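Ballast Water and the Harbor at Nostberg

Ships take on water to stay level. When a vessel unloads its cargo it draws seawater into tanks low in the hull, and when it loads again that water is pumped out, often in a different ocean. Everything that was swimming or drifting in the water travels with it. Larval crabs, mussel spat, the resting stages of microscopic algae and a great many bacteria can survive the voyage.

I have written on this blog before about hull fouling, where organisms attach to the outside of a ship. Ballast water is a separate route of introduction and calls for separate measures. Readers who work in small ports have asked for a plain account of how the subject looks from the dockside, and the following is drawn from my three seasons of sampling in the harbor at Nostberg.

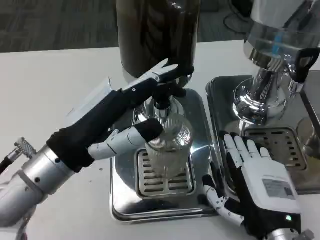

Nostberg handles grain, timber and a modest volume of road salt. Grain ships matter most for our purposes, as they arrive empty and therefore full of ballast. Sampling from such a ship is slow work. Water is drawn through a fine plankton net, the contents are rinsed into a jar, and the jar is labeled before the next one is opened. Our sorting bench should be as plain as possible, and a white tabletop, such as the one shown here, is the surface I prefer, as a dropped amphipod can be found on it again. The sorted material is then preserved and entered in the log with the ship's last port of call.

The log now holds 1321 entries. They represent 46 vessel visits, with several tanks sampled on most of them. The greater part of what we record is harmless or already native to this coast. Copepods dominate in every season. The cases that require attention are few, and they tend to arrive in the warmer months, when survival in the tanks is better and when larvae find suitable conditions on release.

For many years the main safeguard was exchange at sea. A ship would pump out its coastal water far from land and refill with oceanic water, on the principle that coastal species do poorly in the open ocean and oceanic species do poorly in a harbor. The method has value, but it has known limits. Sediment remains in the bottom of the tank, and resting stages remain in the sediment. In heavy weather the exchange may be shortened or omitted for the safety of the crew.
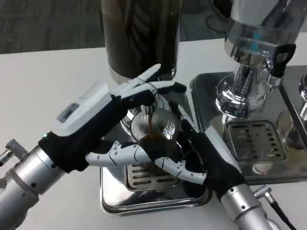
Treatment on board is the second approach, and it is the one now expected of most vessels on international routes. Water is filtered as it enters the ship and then disinfected, commonly by ultraviolet light or by chlorine generated from the seawater itself. Each has its difficulties. Ultraviolet systems lose effect in muddy water, and the upper part of our harbor is very muddy after rain. Chlorine systems depend on salt, and perform less well where a river enters.

Kanchan Kaushik, with whom I shared the sampling in the second season, kept a separate record of turbidity at the grain berth. Her readings show that the water is at its cloudiest at low tide in April, when snowmelt comes down the Skasa. A ship taking on ballast in those hours is asking a good deal of its filters. Her recommendation was that masters be advised of the tide and river conditions before pumping begins, and I support it. 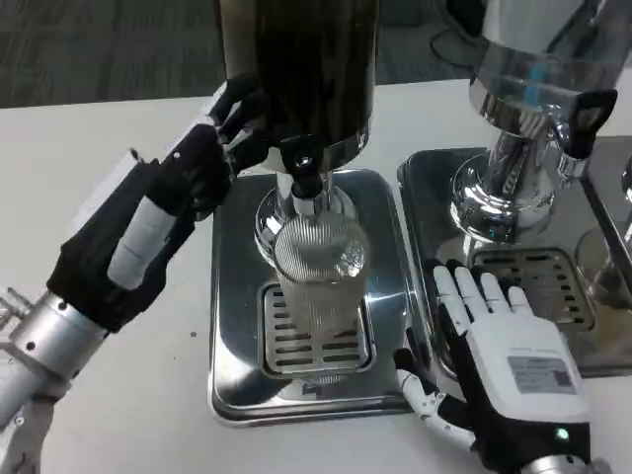
Dispenser and glass on a white tabletop.

The question of which species to watch for deserves more care than it usually receives. Long lists are easy to compile and hard to use. At Nostberg we keep a short list of four: two crabs, one mussel and one sea squirt. Each is established in a port that trades with ours, each tolerates our winter temperatures, and each can be recognized by a person with a hand lens and a little training. The list is reviewed every January.

Settlement plates are the other half of the program. These are squares of roughened plastic hung on a line beneath the pontoons, and they are lifted at intervals to see what has attached itself. The plates at the Trodero slip have been the most productive, probably on account of the sheltered water and the warm outfall nearby. The sea squirt has been found there once – a single small colony, which was removed with its plate. The adjoining pontoons were inspected by divers and no further colonies were recorded.
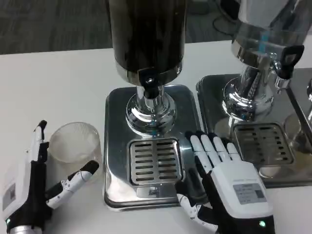 A single colony should not be treated as a minor matter. Colonial sea squirts can regrow from fragments, and scraping them off into the water can spread them farther. Material removed from a boat or a pontoon should be bagged and taken ashore. Owners of moored boats are asked to follow the same practice at haul-out, and to let gear dry fully before it is used in another harbor.

Recreational craft carry little or no ballast, but they do carry water in bilges, bait wells and coiled lines. A species that reaches a commercial berth by ship may then be moved along the coast by a dozen small boats in one summer. It is for this reason that the plates at Bansal, where only pleasure craft are berthed, are kept in service even though nothing of concern has yet been found on them.

Sampling resumes in March, at the grain berth first and then at the outer moorings. The plate photographs from last season are still being sorted and will be posted in batches as the identifications are confirmed. Corrections to earlier entries, in particular the barnacle records, will be added to the original posts under the existing dates.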